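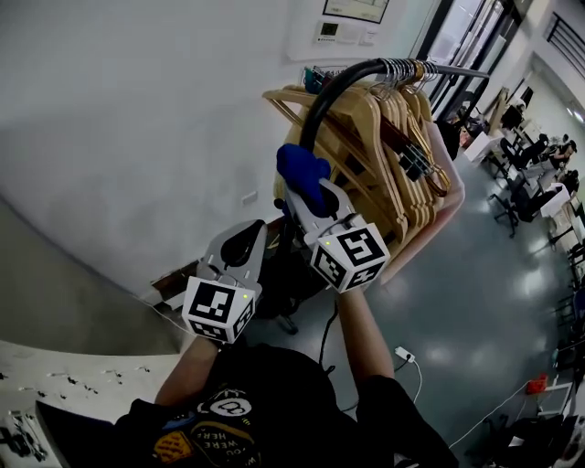
Landomari, 8/18/11

Clothes hanger

A clothes hanger is a device on which a garment is hung so that it keeps its shape and stays free of creases. Most hangers follow the outline of the human shoulders and carry a hook at the top, by which they are hung from a rail, rack or peg. Hangers are made of wood, wire, plastic, metal and padded cloth.

Types

The wooden hanger is the oldest of the common forms and is used mainly for coats, jackets and suits. It may be flat or curved, and it is often fitted with a bar across the bottom for trousers. Beech, maple and cedar are all used. Cedar is valued for its scent, which is held to keep moths away, although the effect weakens as the wood ages.

The wire hanger is cheap and light and takes up little space on a rail. It is used widely by dry cleaners, often with a paper cover or a cardboard tube to prevent a fold across the trouser leg. Heavy garments left on wire for long periods may be marked at the shoulder.

Plastic hangers came into wide use in the second half of the twentieth century. Clip hangers, which grip a skirt or pair of trousers at the waist, may be made of any of these materials.

Manufacture

Wooden hangers are cut from dried boards, shaped, sanded and finished with wax or lacquer. A curved hanger may be made in two halves joined at the center, or bent from thin layers glued in a press. The hook is set last. In better hangers it turns freely, so that the garment can face either way.

In the Skerkorberg district the trade began as winter work for sawmill hands. The first workshop there employed five people and sold its goods in the market town of Trirkari. At its height the district had 17 workshops, the largest of which, Ocampo, kept 60 workers. Most closed when wire hangers became common. Ocampo continued to supply hotels and tailors, and its pattern book, which lists 121 shapes, is kept in the district museum at Landomari. The book was indexed by Soledad Hinojosa, and a printed edition with notes by Kenna Urquhart followed.

Use and storage

Garments are normally hung with the top button fastened, which keeps the collar in place. Knitted garments are better folded, as their own weight may stretch them. The hanger should reach nearly to the shoulder seam without passing it. In shops, hooks usually face the same way along a rail so that stock can be lifted off quickly.

See also

Coat rack
Garment bag
Trouser press
Wardrobe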